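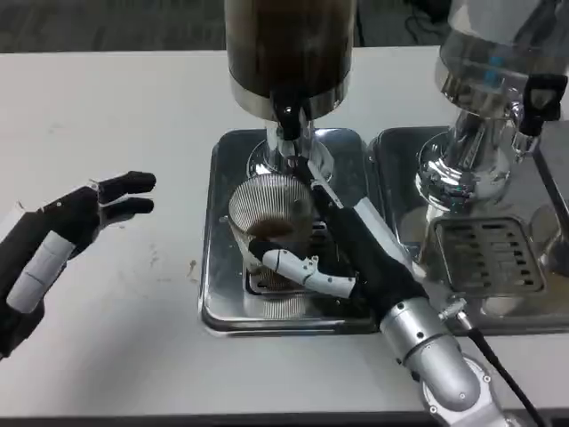 Glass held under the tap of the left-hand drinks dispenser.

Support > Broadband > Business router > Set-up guide > Section 4

4. Connecting the router to the line

By Ruoxi Peng
Dec 29, 2016

This section covers the Trulter business router supplied with Fatado wholesale and retail lines. It assumes that the wall socket has been fitted and tested by the engineer and that you have your activation letter to hand. If the engineer has not yet visited, stop at the end of Section 3.

4.1 Before you start

1. Check that the account number on the activation letter matches the one on the router box. If the two differ, call the help desk before plugging anything in.
2. Find a place for the router within 2 metres of the main socket. A shelf or desk is fine. Avoid cupboards, window sills and the tops of radiators.
3. Unplug any older router or modem from the line.

Note: Customers moving from another provider on the same line should wait for the text message that confirms the switch. The old service keeps working until then, and the Trulter will not connect.

4.2 Cabling

1. Push the grey cable into the port marked LINE on the back of the router until it clicks.
2. Push the other end into the main socket. Do not use an extension socket for the first connection.
3. Connect the power supply and switch it on at the wall.
4. Wait for the POWER light to turn green, then for the LINE light to stop flashing. The first connection can take longer than later ones while the router fetches its settings.

Caution: Use only the power supply from the box. Do not switch the router off while the LINE light is flashing amber. It may be part way through a software update.

If you have a fixed telephone, plug it into the port marked PHONE. Calls will not work during a power cut, so keep a charged mobile nearby or ask us for the battery unit.

4.3 Signing in for the first time

1. Connect a computer to any of the yellow ports.
2. Open a web browser and type the address printed on the label under the router.
3. Enter the administrator password from the same label. You will be asked to change it.
4. Choose your line type. Most customers in Mikville should pick "Shared access". Sites on the Mitsotakis-Vlachou business park have their own cabinet and should pick "Direct".
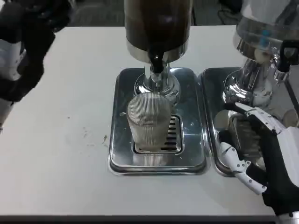

5. Press Save. The router restarts and the page reloads by itself.

Note: If you pick the wrong line type the router will still start up, but the INTERNET light stays red. Sign in again and change the setting. There is no need to reset the router.

4.4 Setting up wireless

1. Open the Wireless tab.
2. Type a network name. Do not include your account number.
3. Set a password of at least twelve characters.
4. If visitors will use the connection, turn on the guest network and give it a different password. Guest devices can reach the internet – they cannot reach your printers or shared folders.

4.5 Data allowance and alerts

Business Standard lines carry a monthly allowance of 2,000 gigabytes. The counter on the Usage tab resets on your billing date, which may not be the first of the month. To receive a warning by email, tick the Alerts box and enter an address.

Lines ordered before May may still show the old allowance on the Usage tab. The figure on your bill is the correct one.

4.6 If it does not connect

1. Check that both ends of the grey cable are fully in.
2. Switch off at the wall, wait one minute and switch on again.
3. Sign in and open the Status tab. Error 89 means that the line has not been activated at the exchange. Contact the help desk and quote the error number.
4. For any other error, write down the number and the colour of each light before you call.

Changes to this section should be sent to Eustaquio Olvera in customer documentation.

2 comments | 0 shares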